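Chapter 6
Rod Control: Building a Table Football Player

Aims of the chapter

By the end of this chapter you should be able to describe the two motions of a table football rod, choose a motor for each, and write a simple loop that moves a rod to meet the ball. You will need the limit switch circuit from Chapter 2.

6.1 The problem

A table football rod slides along its length and turns about its axis. The slide puts a player in line with the ball and the turn strikes it. The two can be driven separately, so the game suits a first project with two motors on one load.

The chapter follows the Risa project, built by a student robotics club under Severino Robles. The club entered it in the Beltach Cup, whose rules allow a team to drive any rods on one side of the table but forbid drilling or cutting the table itself. All fixings must clamp on and come off again.

The first task was a survey. Before ordering parts the students recorded how the rods sit in the side panel, how far the handles project, and what floor the legs stand on. A table on carpet can shift slightly when a rod is stopped hard, and a camera fixed to the wall will then read the ball position wrongly. The club therefore mounted its camera on the table.

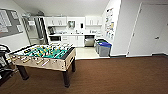
6.2 Measuring the rod

Slide the rod to one end of its travel and mark it with tape at the panel. Slide it to the other end and measure from the panel to the tape. On the club's table the goalkeeper rod gave a travel of 162 mm. Repeat the measurement for each rod you intend to drive, as travel depends on the number of players and their spacing.

Next, find the turning force. Darren Horrocks, who wrote the club's test notes, hung a small spring balance from a clamp on the handle and read it as the rod began to move. Record the highest of several readings and use that value when choosing the motor in Section 6.3.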